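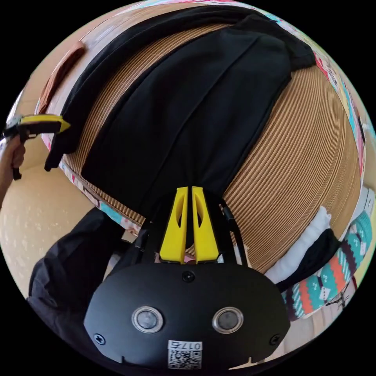

Figure 1. Black garment laid over the round ridged surface, patterned textiles at the rim.

3.2 Folding on a round surface

The second part of the project dealt with folding clothes where no flat rectangular table is available. Pylyp Moroz and Melaniia Antoniuk carried out the folding; Lindiwe Mahlangu kept the record sheets. Henk Stevens supervised.

Dark garments were the hardest group to assess. On black fabric the creases show poorly, and the long crease visible in Figure 1 could only be judged from close up. We therefore scored each fold by touch as well as by eye, running a finger along the crease from one end to the other.

The second difficulty was the rim. A garment longer than the surface is wide has to lie at an angle or hang over. In Figure 1 it lies diagonally and the hem hangs down at the left. A hanging hem pulls on the layer above it, and in our trials this shifted the first fold before the second could be made. Turning the hem in first reduced the shift – but it added a step and left a thicker edge.

Of the 756 folds on record, 65 were marked as failed, meaning that the garment had to be opened out and started again. Most failures were in long items. Socks and small cloths gave no trouble and were left out of the later sessions.

3.3 Surroundings

Other textiles were kept within reach at the edge of the surface. This saved walking, but loose items got caught under the garment when it was turned. For the Golitz sessions in March we moved the pile to a chair. The Drosau sessions had already ended by then, so the two sets should be compared with care.

3.4 Open points

The ridges of the surface may add some grip. We did not measure this. Halyna Yurchenko has suggested repeating the long items on a smooth board of the same width, with the hem turned in each time.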